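**From the workroom, July**

Hello again, and thank you for all the lovely replies to last month's piece about curtain linings (I had no idea so many of you felt as strongly as I do about interlining!). This time I want to talk about choosing a worktop, as we have just been through the whole business ourselves at the Melwood showroom, and I have come out the other side with a good many opinions and rather sore feet from walking up and down stone yards.

The old worktop in our little demonstration kitchen had been there for longer than any of us care to admit. It was a plain cream laminate, perfectly decent in its day, but the edge by the sink had swollen and there was a brown ring where somebody once put down a hot casserole during an open evening. We patched it, we put a fruit bowl over it, and in the end we gave in and measured up for a new one.

Now, the first thing I would say to anyone starting out is please do go and see the stone in person. Samples are very useful for narrowing things down, and I have a drawer full of them, but a square the size of a coaster tells you very little about what a whole run will look like. One corner of a slab might be calm and sandy, and the next bit along might be full of white veins going every which way. Some people adore that and some people find it makes them feel the kitchen is never quite tidy. Neither is wrong, but it's much nicer to find out which sort you are before the thing is paid for and fitted.

We went to two yards, and in both of them I was glad I had taken a cupboard door with me. It was a nuisance to carry, and I did get some looks in the car park, but leaning the door up against a slab settled more arguments in five minutes than a fortnight of squinting at colour cards had done. If you can't manage a door, take a drawer front, or a painted offcut, or even the tile you mean to use behind the cooker. And ask if you can see the slab by daylight as well as under the lamps, as browns especially can go quite pink or quite green on you.

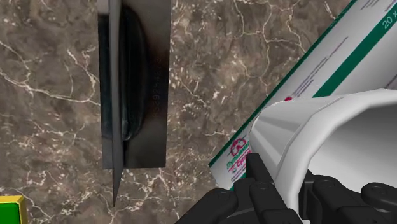

The second thing is to be truthful with yourself about how you cook. Marble is a soft sort of stone as these things go, and it does not care for lemon juice, vinegar or red wine. A sealer will help with stains by giving you a bit more time to wipe up, but it won't stop acid from leaving a dull mark on a polished surface. I know households who don't mind this in the least and say the marks become part of the place, and I know one (a very dear customer, who will recognise herself) who kept a tea towel spread over half the worktop for a year because she couldn't bear to look at what a cut lime had done. If you think you might be a tea towel person, do look at a granite or a quartz, or have the marble honed so that the odd dull patch is less of a shock.

Then there is the money. Our quotes came in at £1155 from Andent and £712 from Vidal, and I spent a whole evening thinking one of them must have made a mistake. They hadn't. The first had put in the templating, the sink cut-out, the upstands and taking away the old top, and the second was for the stone and delivery only. By the time we had added everything on, there was so little between them that we chose on the slab we liked best. So do ask for it all to be written out line by line, and don't be shy about ringing up to ask what a word means. I had to ask what a drainer groove was and they were very kind about it.

Allow yourself some time in the middle, too. We had 8 working days between the templating and the fitting, which was quicker than I'd feared, but you will have no kitchen sink for part of it, and washing up in the bath loses its charm very quickly! A camping table and a washing-up bowl in the utility room did us nicely.

For looking after it, we use warm water, a drop of ordinary washing-up liquid and a soft cloth, and then a dry one straight after. The Zorkuvov range of stone soaps is back on the shelf by the till as well, if you like something made for the job, and there are two scents this time, a plain one and a rather nice rosemary.

The demonstration kitchen is open again whenever we are, and the kettle is generally on from ten in the morning. Bring your samples, bring your cupboard door, and we'll have a good look at them together. Next month I shall be back on soft furnishings, with a long piece about piping that I've been promising you since the spring.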